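I went to Mei Whitlock's robotics club on Saturday expecting to be talked out of my doubts, and I came home with most of them. The project is called Skellirico: two arms, one countertop, clear up after breakfast. They have logged 173 runs since May. When I asked how many would survive a different plate, Jairo Giraldo said they hadn't tried one. Well, try one! A club that spends $880 on parts can spend $5 at a thrift store.

The students are sharp and I liked them. I'm less sure what they're learning besides patience.

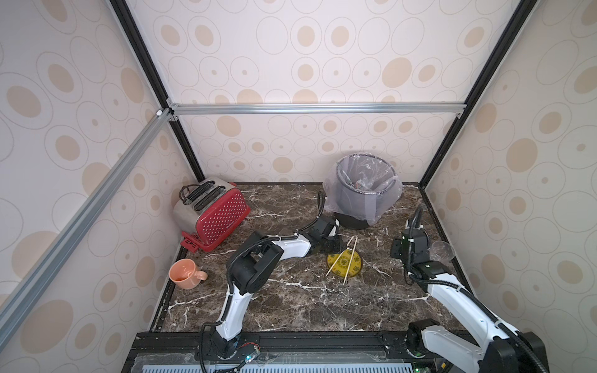
Grotudstead Notes, No. 70

Chopsticks on a yellow plate, with the left gripper just above and to their left. Mei calls this the hard one.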